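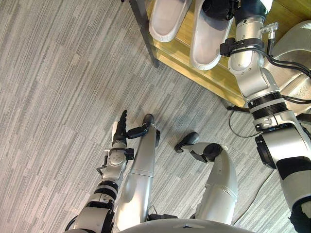

A comment under my March post on the Girer board objected that the reboots had to be a kernel problem, and that swapping power supplies would only hide it. I spent a few evenings on it and I don't agree, at least for the boards I have here.

The symptom is simple. The board runs for hours at idle, then resets as soon as the SATA bridge and the Ethernet port are busy at the same time. There is no panic message on the serial console. The log stops in the middle of a line and the boot loader banner follows. A kernel crash normally leaves something behind, even if only half a stack trace.

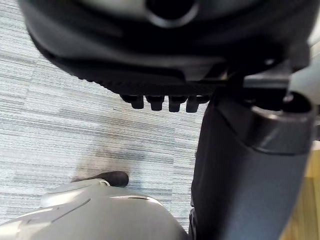

I put a meter on the 5 V rail, at the test pad next to the barrel jack and again at the far side of the board near the bridge chip. With the stock Prarent adapter the difference between the two points was around 300 mV under load, and the dips went lower than the meter could follow. The regulator for the memory takes its input from that far side. Greston, who make the board, list no minimum input voltage anywhere in the manual, so I can't say how far out of spec this is.

Two changes helped. The first was a shorter, thicker DC cable. The second was a capacitor soldered across the bridge supply, for which the board has unused pads. With the cable alone the board survived 10 runs of the copy test out of 13. With both, it survived all of them.
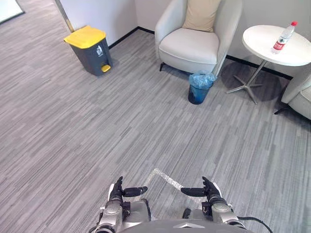

I then put the old kernel back, the one from the vendor image, and repeated the whole set. Same result. That is the main reason I have stopped looking at software, although the vendor kernel does have other faults — the clock governor is badly tuned and the LED driver leaks memory slowly.

An Ostermann bench supply set to 5.1 V also works without the capacitor. I wouldn't leave it like that for a permanent install, and the supply is much larger than the board it feeds.
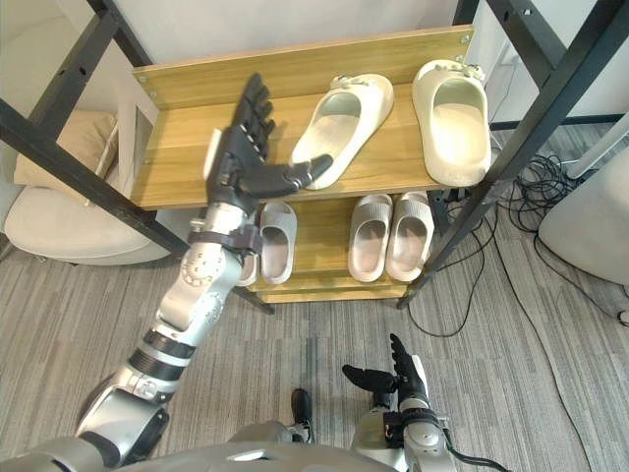

Does the newer board revision need the same fix? I only have the first revision, all three of them, and haven't seen a schematic for the later one. If the pads near the bridge are populated on yours, try a better cable first and leave the soldering iron off.

Filed under: Hardware, ARM boards, Power

Search this blog
Search for: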